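Laundry bag

A laundry bag is a flexible container used to hold textiles before, during or after washing. The term covers two groups of products. Storage bags collect soiled items and carry them to the place of washing. Wash bags stay closed around their contents inside the machine and are usually made of an open net.

Storage bags

Storage bags are commonly sewn from cotton canvas or polyester and closed with a drawcord. Institutional laundries use color coding to keep sheets, work clothing and kitchen linen apart. In the system introduced by the Koivisto linen service, each bag carries a woven label with a four-digit route number, and the series ends at 2270. A bag without a label is held at the sorting table until its department can be identified.

Some institutional bags have a seam sewn with water-soluble thread. The bag is loaded closed, and the seam opens during the wash, so that the contents do not have to be handled beforehand.

Wash bags

A wash bag limits abrasion between the contents and the drum and keeps straps, hooks and small items from tangling with the rest of the load. The net must let water and detergent pass freely. Fine net gives more protection against snagging, while coarse net rinses faster.

Most wash bags close with a coil zipper, which is lighter than a metal one and does not rust. On some models the slider parks under a short elastic loop.

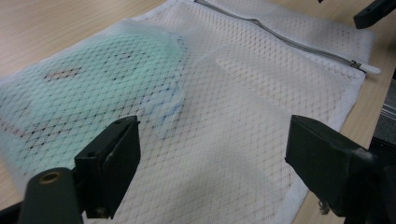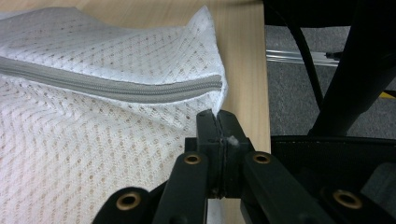
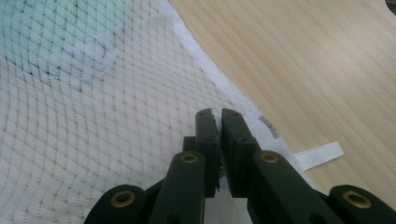 White mesh fabric of the kind used for wash bags.

Capacity and loading

Capacity is stated as dry weight or as flat dimensions. An overfilled bag rinses poorly and may unbalance the drum during the spin cycle. Manufacturers generally advise filling to half or two-thirds of the volume. Several small bags distribute more evenly than one large bag.

Testing

There is no single test method for household wash bags. Joni Keskinen and Sointu Harju compared products sold under the names Mirkosa and Fudow over 200 cycles at 30 °C. Zipper failure was the most common defect, followed by seam slippage at the corners. Of the bags withdrawn early, 23 had a damaged slider. The net itself rarely tore.

Care

Wash bags are emptied promptly and dried open. Tumble drying shortens the life of polyester net and can distort the zipper tape. Lint is removed by turning the bag inside out and rinsing it.

See also
Clothes hamper
Coil zipper
Delicate cycle

Page last revised 7/16/22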